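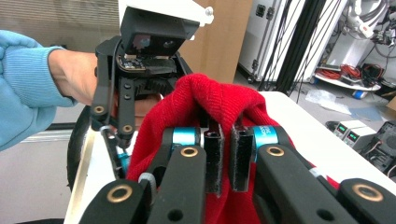 Does a grip pad need to be new to hold knitted cloth well? Within the range of wear we tested, the pad surface had less effect than the width of the gap at the moment of closing.

4.2 Comparison of finger pads on knit fabric

Figure 3. Two hand-held grippers on a red ribbed knit cloth above the white table. The finger pads of the near gripper show wear on their surfaces.

We compared two sets of finger pads, named Gallik and Clilia after the workshops that cut them. Both sets fit the same four-link hand-held gripper, so the linkage and the motors were not changed between the conditions. The fabric was a ribbed knit, which is difficult in a particular way: the ribs open when the cloth is pulled across them, and the fold becomes thinner between the pads.

Each operator performed 81 lifts per pad set. A lift was counted as successful when the cloth stayed between the pads for 30 seconds. In February we had used a shorter holding time, following the Masimlow protocol, but slow slipping was then not detected, and those earlier results are not included here.

With the Gallik pads the failures were mostly at the start of the lift. With the Clilia pads they came later, when the second gripper began to move away and the tension in the cloth increased. We think that the softer edge of the Clilia pad gives a good first contact - but it bends outward under side load. This explanation was not tested separately.

The camera of the hand-held gripper gave a usable view of the fold in most lifts. When the cloth hung close in front of the lens, the Chuang tracker lost the pad edges, and we labeled these recordings by hand. After this step, 401 recordings remained for the analysis of closing width in Section 4.3.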